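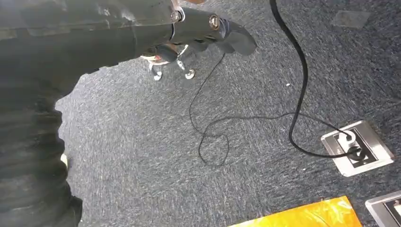
Tiltora arm and hand: setup and care FAQ

Quick answers for whoever has the key this week. Longer stuff is in the binder. Last edited July 2025.

POWER AND CABLES

Which outlet do I use?

The floor box. Silver trim, set into the carpet, thick black cord goes there. Not the wall strip behind the desks, the strip is on the same breaker as the printer and the printer wins.

Can the cords just lie on the carpet?

For setup, yes. Keep them loose. A thin wire with a lazy loop in it is fine, a thin wire pulled tight isn't. Before you run a full program, walk the path from the outlet to the base and move anything the arm could come down on. Tape the thick cord if people will be crossing.

Thick cord and thin wire run together near the outlet. Problem?

No. Just don't let the plug or the box edge pinch the thin one. Lift both with a finger, see that they slide.

It won't power on.

Push the plug in again. Floor box plugs sit lower than you think and feel seated when they aren't. Still dead: try the other box. Still dead: breaker panel, hallway. After that write to us, don't open the base.

SLEEVE AND ARM

The sleeve is bunched up. Did I break it?

Nope. Ribs and folds are normal on the dark sleeve, more so when the arm is bent down low. What we care about is holes, a split seam, or a fold caught in a joint. Straighten the arm slowly in hand mode and the folds should mostly open up again.

What about scuffs?

Leave them. Wipe with a damp cloth if they bug you. No solvent, it makes the sleeve sticky and then it picks up carpet fuzz forever.

How do I take the sleeve off?

Power off, plug out. Support the arm, it sags a little with the brakes off. Roll the sleeve down from the wrist end. Don't yank from the bottom, we lost a Skuritz sleeve that way in November and the replacement took ages.

HAND AND WRIST

Which fasteners do I check?

The ones you can get at around the wrist, plus the round fitting on the side of the hand. Look first. If one has backed out, snug it with the short driver, the one with the Gouveia sticker. Snug, not tight. If it keeps backing out stop using the hand and log it.

How often?

Every 3 sessions or whenever the hand comes off. Also after any bump, even a small one.

Can I park the hand pointing down at the floor?

Yes, for cable work its the easiest way to reach the wrist. Leave a gap under the fingertips. Don't let the hand carry the weight of the arm, and don't park it on top of metal fittings or stands if you can swing it off to one side.

One finger is slower than the rest.

Usually fuzz in a joint. Soft brush, power off. Then run the open/close routine a few times. If it's still slow do a recalibrate from the menu (code 886) and wait for the beep.

BEFORE YOU START IT UP

Short version please.

- floor clear, incl. paper, folders, plastic sheets, anything flat and slippery
- plugs all the way in
- thin wire has slack
- sleeve not caught anywhere
- stop button within reach, and tested
- speed on low for the first run

It shows error 1559.

Lost signal on the thin wire. Power off, reseat both ends, power on. Most of the time thats all.

Error 3118?

Joint limit. Somebody moved the arm by hand past where it wants to be. Hand mode, bring it back toward the middle, clear the error.

Can I vacuum around it?

Power off first and pick the cords up. Dont run the vacuum over the floor boxes, the grit goes in and stays. Open box, dry brush, plugs out.

My question isn't here.

Put it on the sheet by the door or use the help form. We add things when we get a minute.

Related pages
Vovley gripper pads: when to swap
Stop button test, step by step
Floor box covers and where the spares are
Log sheet (printable)

We use cookies to remember your settings. Accept / Manage

Copyright Tiltora Support | Contact | Back to top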